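Budget for the Bench, Then for the Arm

Requests for automation equipment tend to arrive with a single figure attached, and that figure is nearly always the price of the arm. In my view this is the wrong place to begin. An organisation that approves the arm alone has approved perhaps half of a working station, and the remainder will come back as small purchases charged to whichever account still has room.

At Nallard we reviewed three such requests in October. The one from our Zultside site, prepared by Piroska Szilágyi, was the only one to list trays, cups, bowls, spare finger pads, cabling and hand tools as separate lines. It was also the longest, and some colleagues favoured the shorter forms for that reason. I did not.

Table-clearing work is a fair test of the argument. The items handled are cheap, but they wear, dent and go missing, and a station without them sits idle as surely as one without power.

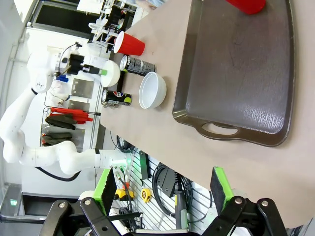 What a sound request should contain

Consumables deserve their own line, renewed every year. Our present allowance is $515 per station. Imre Szabó has proposed $500 as a rounder number, and I have no strong objection, provided that it is not then treated as optional.

Storage should be settled before delivery. A pegboard and a tool rack cost little when planned with the table, and considerably more in labour when they are fitted afterwards.

Finally, managers should be asked to name the person who will maintain the station, and to set aside hours for that work. Erzsébet Kun's draft form includes a space for this. It should be adopted for the next budget round.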